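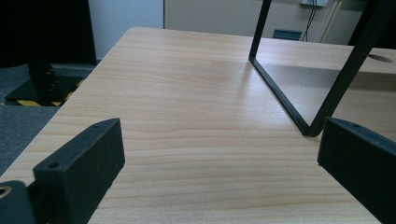
Section 4. Placing and leveling the two-tier desktop shelf

This section covers a small two-tier shelf with metal legs that stands on a table or desk. Assembly of the legs and shelves is in Section 3. Finish that section first.

Before you start

Check that the table is flat and does not rock. Wipe it with a dry cloth. Grit under a leg will mark a wooden top as soon as the shelf is moved.

CAUTION: Do not slide the shelf across the table. The ends of the legs can scratch the finish.

1. Lift the shelf by the legs, one hand on each side. Do not lift it by the upper shelf alone.

2. Set it down with all of the legs on the tabletop. Keep the legs at least 4 inches in from any edge.

3. Press down on each corner of the upper shelf in turn. If a corner dips, loosen the screws on that side by half a turn, press the shelf down flat, and tighten them again.

4. Look along the lower shelf from one end. It should run parallel to the table. If it does not, go back to Section 3, step 14.

NOTE: Part 361 is the felt pad set. Pads are optional on glass and recommended on wood. Fit them with the shelf on its side, on a towel.

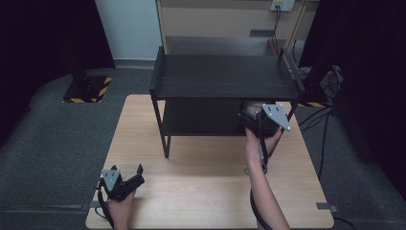
Lino Messina
Product Documentation, Starulach

Loading the shelf

5. Put heavier things on the lower shelf, toward the middle. Books and full jars belong there.

6. Use the upper shelf for lighter items. Posts at the back corners rise only a little above the surface and will not hold back a tall stack.

7. Leave enough room under the lower shelf to get a cloth in.

CAUTION: Take everything off both shelves before you move the unit, even a short distance.

Cleaning

Use a damp cloth on the shelves and legs, then dry them. Do not use scouring powder. Check the screws again after the first month of use.

To order pads or screws, quote part 361 or part 648.

Related items
Tuven wall rail, fitting guide
MacLeod stacking tray
Wimley side table: replacing a leg
Felt pads and screw packs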